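Gripper Trials FAQ: Zip Bags
3 min read

What are you comparing?
Two fingertip sets on the same arm, the Liltura soft pad and the Skavance hard tip. Same controller, same wrist camera. Only the tips get swapped.

Why zip bags?
Thin film, slippery, never the same shape twice. A tip that does fine on blocks can be useless on a bag. Customers kept asking so we put it in the test plan in February.

What counts as a good grasp?
Fingers on the seal strip, not the loose film. Film grabs slide. Seal grabs give the pads something to bite on.

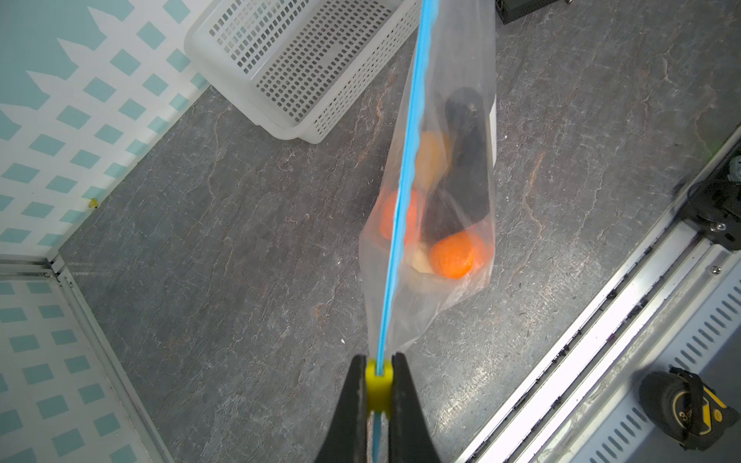
Bag held by the blue seal, food shapes inside.

Does the load matter?
Yes. Lumpy loads shift to one side and the bag twists on you. Run mixed shapes, not one big block. We log every run, 3540 so far over both tip sets.

How hard do you squeeze?
Start low, step up. Don't copy our settings, your pads will be differnt. Too much force and the strip creases, then the next run on that bag is junk. Swap bags every 26 runs.

Can one arm handle an open bag?
Sometimes. Pinch one edge of the mouth, lift toward the basket, go slow. Stiff bags easier than floppy ones. Slowest task we have by far.

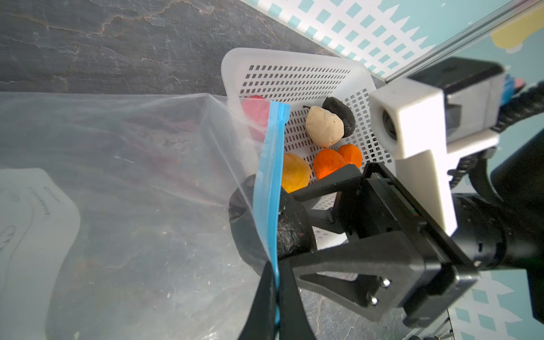
Hiyori Higuchi writes: We tried the edge pinch at Sugiyama with hard tips and kept losing the bag on the lift. Slowing the wrist helped more than squeezing harder did. Would like to see soft pad numbers at the same speed.

Fair point, same-speed runs are next. 179 planned per tip.

Wrist camera only, or overhead too?
Wrist only for now. Clear film is bad for depth, reflections everywhere. Colored seal helps a lot, we pick up the strip first and ignore the rest. Clear-on-clear bags: no good answer yet.

Which tip should I buy?
Depends. Bags all day, soft pad. Mixed bins, hard tip. Pads wear out faster then the data sheet made us expect so order spares.

Can I get the logs?
Ask Aoi Kaneko at the Claltberg bench. Say which tip set you want.

Contact: Claltberg bench desk, ext. 1035 | Back to top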